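Open Jaws

Sunday, August 30, 2020

The workshop had the lights on by the time I got there, and the others had already cleared the pale table. We rented the unit by the month, four of us, above a tyre place on the Salehi estate. The stairs smelled of rubber all year. In December you could see your breath at the bench, and in August we propped the fire door with a tin of paint and hoped the landlord stayed at home.

I had the new jaws in my rucksack, wrapped in a tea towel. They had taken most of the night to print and I had sat up with them, though the printer didn't need me. I screwed them on at the table and worked the handle. They opened and shut. The old pads had been bare plastic and everything slid off them, so I had cut felt with kitchen scissors and stuck it down with the glue that said Pandex on the tube. I was not good with scissors. The felt had gone furry along the edges.

"It looks like it needs a shave," my sister said.

She had come in with a carrier bag. I had asked her for socks, or a flannel. She had brought a knitted thing of our mother's making, green and pink and blue, and she dropped it at the far end of the table and went to fill the kettle.
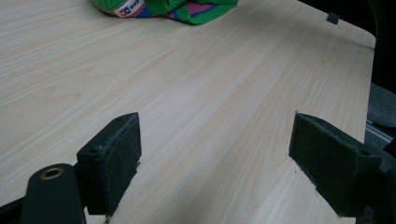
The new jaws, wide open, nothing between them.

I didn't touch it for a while. I checked the screws again. I set the stop on the handle and wrote the number in the book, then set it somewhere else and wrote that down too. We had spent 600 pounds on the project, and most of that was in a box under the bench marked DO NOT USE. The plan was that a person would hold the tool and fold clothes with it, over and over, and that later an arm would do the same from what the person had done. We had called the arm Stidance. It was still in two halves because a motor had come with the wrong shaft.

"How many times do you have to do it?" she asked.

"2000 folds to begin with."

"And then it can do it?"

"Then we see if it wants 4000."

She put a mug down by my elbow. She had given me the one with the chip. I moved it to the floor, away from the wool.

Our mother had knitted in front of the television with the pattern balanced on the arm of the chair. She never looked at her hands. When I was nine she tried to teach me and I made a strip that got wider as it went on, and she kept it and said it was a scarf for somebody with a thin head and fat shoulders. I still don't know what happened to it. The year she went into the home we shared out the wool things between us. I took a blanket. My sister took everything small.

"You don't mind it being pulled about?" I said.

"It's been through a washing machine with a pair of football boots. Get on with it."

She shook out a little jumper and laid it across the table for me, slanting, then stood back. I said that one jaw each side would only pinch the edge and that I wanted to come at it from the other end as well. She asked who was going to do the other end. The other two were downstairs arguing with the man from Ikano about a delivery. I looked at the spare tool on its hook, and she looked at it as well.
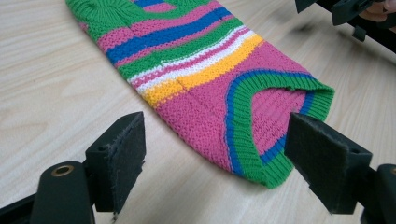 "Squeeze slowly," I said. "Go in low, nearly touching the table, and don't lift until I say."

"I know how to fold a jumper."

"I know you do. Do it slowly anyway."

I closed on the ribbing. The felt took hold of it at the first attempt, which the bare plastic had never done, and I felt the wool bunch a little through the handle. It was a very small feeling. I said now, and we lifted, and her side came up ahead of mine, and the jumper hung between us like washing. One sleeve edge slipped out of my jaws and dropped.

"Again," she said, before I could.

We laid it flat. I wrote a one in the book and put a line through it. On the second go she watched my hand and not the wool, and we brought the hem over and set it down more or less where it should be. It was crooked. Our mother would have undone it and done it again without saying anything.

I wrote that one down and left it.

"1999," my sister said, and flattened out the jumper with her palm.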